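My sister-in-law Juniper wants to know when she can buy a machine that cleans the bathroom. I have been telling her "soon" for 11 years, and she has started writing down the dates.

So this week I've been thinking about soap. Folding shirts gets all the press, but a used bar of soap is a mean little object, domed and slick when wet, with the maker's name half rubbed away. 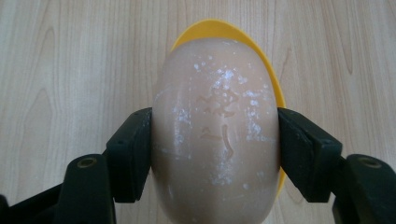 *2 min read*

Two flat fingers, one on each side, is a perfectly decent way to hold it. I drop mine most mornings with five per hand. Squeeze too hard and it's across the room, too soft and it stays in the dish.

And that's just the soap. Juniper's list also has the drain and whatever is behind the toilet. I told her January. She wrote it down.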